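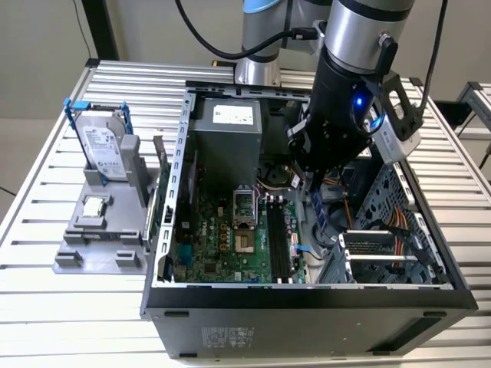 Bheki Nel would like it known that he used to be quick at putting memory into a computer. "Four seconds, both clips, no swearing," he says. Then he took a job at Dunus, where he does it through a robot arm, and his best time went up to something he declines to give me.

Dunus has two floors of a former carpet warehouse in Flikthorpe, and its business is teaching robots to do jobs by having a person do them first. Nel sits at a desk with a controller in each hand and a screen in front of him. He moves, the arm moves, and everything it does is written down: where the joints were, how wide the fingers stood, what the cameras saw. Each attempt is called a demonstration. So far the memory job has 298 of them, of which Nel will put his name to most.

The task sounds like nothing. A desktop computer lies open on the bench, the parts wait in a fixture beside it, and a stick of memory has to go into its slot. I asked what could be so hard about that, and he handed me the controllers, which I now recognise as a mean trick.

"Your hands know things you've never told them," he said, while I drove the arm slowly towards a perfectly innocent power supply. "You tilt the stick, you feel for the notch, you rock it a bit. Take the feeling away and you've got to do all that by looking. It's like threading a needle in oven gloves, on the telephone."

His early demonstrations were too good, he says, and that was the first surprise. He practised until he could go straight in without a wobble, and the robot learned to go straight in too. When it arrived slightly off it had no idea what to do next, having never seen anybody be slightly off.

"So I was told to get worse," he says. "I've never had feedback like it. I had to come in crooked, notice, back out and have another go. My appraisal in November said my mistakes were coming along nicely."

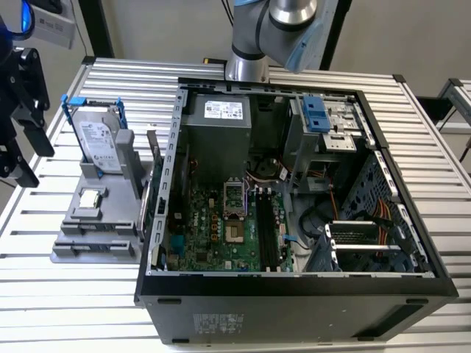
Hwang disagrees with a fair bit of this, and said as much from the next desk without taking off her headphones. Her view is that a mistake made on purpose looks like one, and that the robot picks up the play-acting along with the lesson. She would sooner let the robot try by itself and have a person grab the controls when it goes astray.

Nel concedes she may be right. They have tried it her way for three weeks, and the trouble, he says, is knowing when to grab. "Too early and you've taught it nothing. Too late and you're ordering another motherboard."

He has also tried the older method, taking hold of the arm and pushing it through the motions. He liked it for big, lazy movements. For memory he found that his own elbow kept getting between the camera and the slot, so that the robot was chiefly being taught about his jumper.
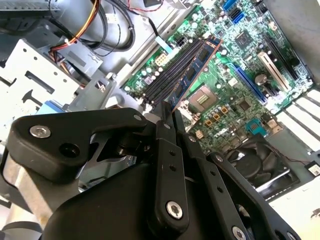 The wrist camera's view of the gripper at the memory slots.

That close-up is the one he trusts. New operators stare at the wide shot, he says, and he lets them for a morning. After that he covers it with a folder and makes them work from the wrist until they stop complaining.

How well does the robot do alone? In the last round of tests it managed 67 tries in a hundred, under a program the team calls Eltier, a name whose origin I was given two different accounts of. Nel thinks the figure is decent. He also thinks he could spot his own habits in it: a little pause before the final push, which he picked up years ago and had never noticed until a machine did it back to him.

"My wife says I do it with the dishwasher as well," he says. He has another batch to record before he goes home, and would I mind putting the controllers down.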